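Plirkidness: What Happens to a Dishcloth When You Use It
Final report, Household Materials module
Project partner: Nazanin Rostami

Why dishcloths

Our module guide said to pick "an everyday item you have opinions about," and I have a lot of opinions about dishcloths. My grandmother cut hers from old flannel sheets and they lasted forever. Mine go all wonky in a month! The corners pull out, the middle sags, and then they won't fold into anything neat enough to hang over the faucet. Nazanin said that quality needed a name, so we called it plirkidness, and it went on the cover sheet before we could think better of it.

The question we settled on was pretty simple: how far does a square of kitchen cloth drift out of shape with ordinary washing, and can you flatten it back by hand? We tested three kinds. Mullero is the one with the wavy stripes, pink and white, and it's the prettiest by miles. Natley is a plain waffle weave, and Han is a thin gauzy one that Nazanin's aunt swears by.

For measuring we used a white surface with a black square grid on it. I'd wanted to trace each cloth on paper, but Algirdas Lill, our tutor, pointed out that tracing drags the edge along with the pencil (he was right, I tried it and got a shape like a potato). On a grid you lay the cloth down, smooth it once, and compare its edges with the lines. A cloth set down crooked still measures fine as long as you read all four corners.
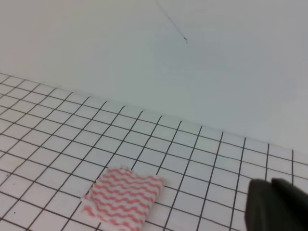
What we did

Each cloth got washed by hand in a 3000 ml basin of lukewarm water with a squirt of dish soap, wrung out, and hung on the rack in the hallway for 48 hours. We had planned on overnight, but it was November and the hallway is freezing, so overnight got us three clammy cloths and a bad mood. Then we measured, and did the whole thing again. We got through six rounds before the end of term.

We also did a soak test on the side: pour 300 ml onto a tray, drop the cloth in, lift it out after a minute and see what's left. I'm not leaning on those numbers much. I spilled one of the Natley runs down my leg and we had to guess whether to keep it (we didn't).

Flattening was the part I liked best. You lay the cloth down, press near one edge to hold it still, and smooth away from that point toward the opposite side. If you start in the middle you push the slack into the corners and it stays there. It took us a whole afternoon of arguing to agree on that, and our first two rounds of flattening results are in the appendix with a note saying please ignore.
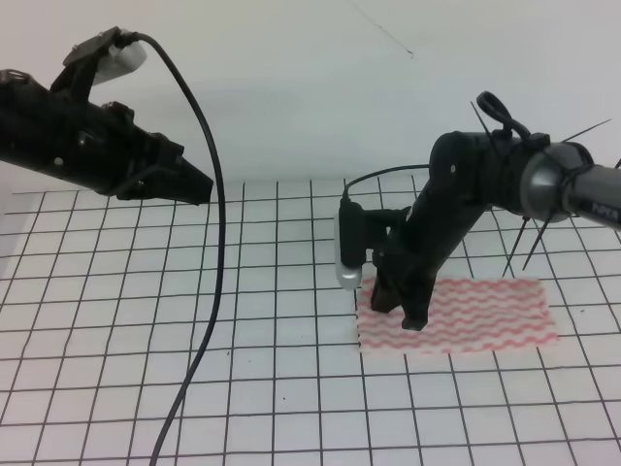

The striped Mullero cloths gave us an extra headache, and it's one I never saw coming. With wavy stripes your eye wants to follow the waves, so an edge that's perfectly straight can look bent! I kept calling out a lean that wasn't there until Nazanin made me look only at the corners. After that our readings agreed much better.

What we found

Han changed the most. By round three it was visibly longer one way than the other, and smoothing only helped until the next wash. Natley shrank a bit in the first round and then stayed put. Mullero hardly moved, though one corner started to curl in round five and never quite gave up.

Things I'd change

More cloths of each kind, for a start. We only had one of each in the wash test, so a badly cut cloth could throw everything off. I'd also write the round number on a tag. The project log came to 686 lines and a good chunk of it is me asking Nazanin which round we were on. The soak test needs a deeper tray, and the rack needs to live somewhere with a heater.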